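Ticket 296: product page shows old worktop price
Opened by: Doaa Ragab
Assigned to: Teodor Ardeleanu
Status: waiting for customer

Since Saturday the Stitby shop gives error 500 when I save a new price for the brown marbled worktop. The old price, 187 per metre, stays on the page. Other worktops can be saved without problem. I have tried two browsers and I logged out each time. 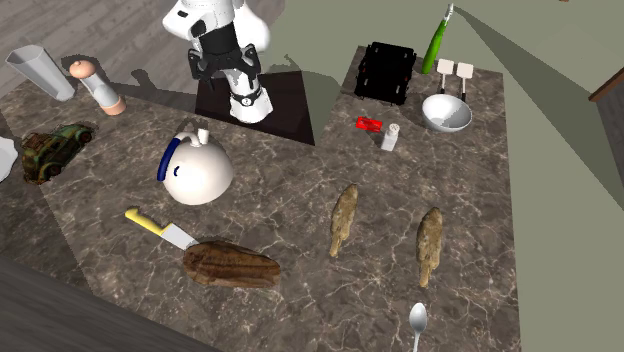

Attachment 1: brown marbled worktop

Teodor, 14:20
Thank you for the clear report. I could repeat the error. In the log I see that the price field receives a comma, but the import from Toltalard expects a point. Please write the price with a point and save again.

Doaa, 15:05
With the point it is saved, thank you. But the basket still shows 187.

Teodor, 15:40
The basket keeps prices in its own cache. I have emptied it now. Please check with a new basket and tell me the result.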